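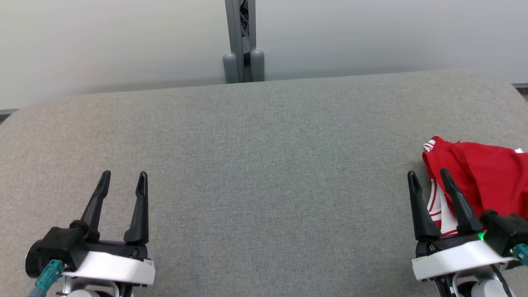 Posted February 12, 2021

I spent most of this week's bench time on the right wrist again. The left one has been fine since November. The right one kept losing its zero, so every time I powered up, the fingers thought they were two or three degrees more closed than they were. With a block of foam that doesn't matter. With cloth it does, as the fingers either pinch the table or close above the fabric and come up with nothing.

Bayu Kwok, who has the bench across from mine at Darum, suggested I stop blaming the encoder and look at the set screw on the coupling. He was right. There was a flat worn into the shaft and the screw was sitting half on it and half off. I filed the flat properly, put in a new screw with thread locker and left it overnight. After that I ran 200 open and close cycles and checked the zero at the end. It hadn't moved by anything I could measure.

The grey cover on the table is staying. I started on bare melamine and the fingertips skated all over it. Felt gives a bit when the tips come down, so I can aim slightly low and let the surface take up the error. The downside is lint. I go over it with a roller before each session and there is always something on the roller.

The red shirt is still the main test piece. I tried a tea towel first, but a towel lies flat and has four corners, and it made the software look better than it is. A shirt has sleeves and a collar and lands differently every time. The white stripes are handy when I'm going back through the footage, because I can tell which way a fold is running.

Where the programs stand:

Single-arm pick from a heap: works most of the time at 5 cm above the table, less often if the collar is on top.

Drag to the middle: works, slow.

Hand over from right to left: does not work. The left arm arrives at the right spot but almost 2 seconds late, and by then the fabric has swung.

I think the delay is in how I'm queuing the moves. Both arms share one Drandeo board and I send the right arm's whole path before the left arm gets anything. I'm going to break the paths into shorter pieces and alternate them. If that isn't enough I'll buy a second board, which would be another $100 I'd planned to spend on cable.

Speaking of cable, I need to redo the run at the right wrist. It's fine at low speed but I don't like how much it flexes when the wrist rolls all the way over. Saragih sells a softer silicone lead by the metre and I've asked them for a sample.

Next session I'll do the path splitting and leave the hardware alone.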